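Introductory Astronomy Laboratory
Handout 8: Reflection, brightness and the night sky
Instructor: Jovita Gallegos
Lab assistant: Zlatko Stojanović
Revised 26 Feb 2026

Read this before the session. Bring a ruler, a calculator and your observing log from December.

1. Two kinds of reflection

A surface that is smooth compared with the wavelength of light sends a beam off in one direction. The angle going out equals the angle coming in, both measured from the normal. We call this specular reflection. A rough surface scatters the beam over many directions, and we call that diffuse reflection. Most real surfaces do some of each.

The Moon is close to a pure diffuse case. Its soil is a fine, broken powder, so no part of the disk shows a mirror image of the Sun. Liquid is different. Sunlight glinting off the lakes of Titan has been recorded by spacecraft, and the glint was good evidence that the surface there was smooth.

2. Highlights on curved surfaces

On a flat mirror you see the source at its full apparent size. On a convex surface the image shrinks, because only a small patch has its normal pointing the right way. A sphere gives a small spot. A long rounded body curves strongly in one direction and very little in the other, so the spot is drawn out into a line along the body.

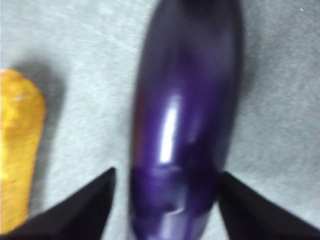

Fig. 1. Narrow highlight along a glossy, rounded purple surface.

Satellites show the same effect. A flat panel can flash for a second or two and then drop out of sight, while a rounded rocket body tends to change more slowly as it tumbles. Jaqueline Solís found both kinds of light curve in her Vokard survey, and her plots are posted outside the lab.

3. Albedo

Albedo is the fraction of incoming light that a body reflects. Fresh snow is high, charcoal is low. The Moon averages near 0.12, which surprises people who have only seen it against a black sky. Enceladus is covered in clean ice and reflects nearly all the visible light that reaches it.

Be careful with the word. Bond albedo covers all wavelengths and all directions. Geometric albedo compares the body at full phase with a flat, perfectly diffusing disk of the same size. The two can differ a lot – state which one you mean in your report.

4. Worked problem

The test panel at the Skastia site receives 1,396 units of light. Its detector records 996 units reflected in all directions. Find the fraction reflected.

996 / 1,396 = 0.713

The remaining 400 units are absorbed. The panel is opaque, so nothing is transmitted.

5. For next time

Read the Stomitz notes, chapter 8, up to the section on phase angle. Redo the problem above for a panel that absorbs twice as much under the same light. Sarahí Palacios and Abundio Montes will present their Moon measurements first. Written work goes in the tray by the lab door before class starts.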